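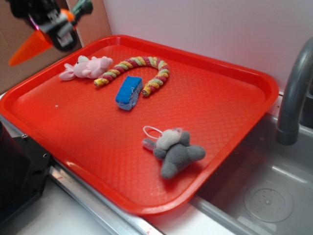 Ticket 2922: gripper says "empty" while holding the carrot

Print | E-mail

Opened July 27, 2026. OK, so the Flellach cell is acting up again. I ran the tray job 60 times and got the "grip empty" fault on 29 of them, nearly all on the toy carrot. The plush toys and the sponge go fine!
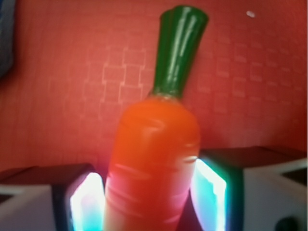
Carrot upright between the fingers, both pads lit.

First I swapped the finger cable — no change. Then I put the April settings back, and it got worse (11 faults in a row, ugh).

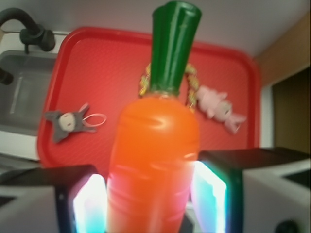 My guess is the pads are tuned for soft stuff and the shiny orange plastic throws off the reading. I turned the pad lights down a notch and I'm rerunning it now, with the arm on slow speed in case it lets go.
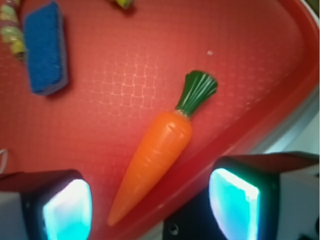

Carrot lying on the tray, sponge behind it.

Still open. Don't run this one at full speed yet, please.

Comments
benkirane_lab: Same fault on ours, only with glossy parts.
night_bench: Did you redo the zero after the cable swap?
iten4: Following.

Contact | © Sirnberg Support | Back to top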